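Switching the kitchen to weighed portions
12 April 2025

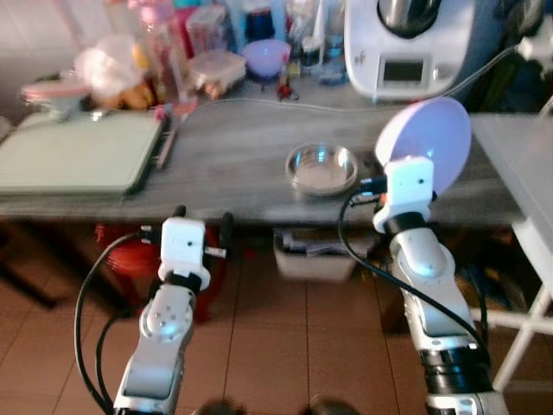 I stopped using measuring cups in November. The reason was a rye loaf from the Heltham bakery course notes that came out different every time I made it. Same flour, same oven, same pan. The only loose variable was the cup.

A cup of flour depends on how it gets into the cup. I filled the same one by scooping and by spooning, leveled both with a knife, and put them on the scale. The two differed by 42 grams. The recipe calls for several cups, so the error adds up before any water goes in.

My scale is a Praltel, flat, with a 2 gram step. That is fine for flour and useless for yeast and salt, so I still use a teaspoon for those. The step size matters more than the maximum load. Few home recipes get anywhere near the limit, but the small ingredients fall below the resolution all the time.

Bowl weight is the other thing to sort out. The tare button works until the scale shuts itself off halfway through, and mine does that after a short idle period. I now write the empty weight of each mixing bowl on a strip of tape on its base. The big ceramic one is 946 grams. If the display goes blank, I put the bowl back on, subtract, and carry on.

Converting old recipes is slow. I weigh each ingredient the way I would normally measure it, bake once, and write down the numbers only if the result is good. So far 61 cards are done. The Dulari flatbread took four tries, mostly because the original says "enough water."

Next are the pancakes, which I have been putting off.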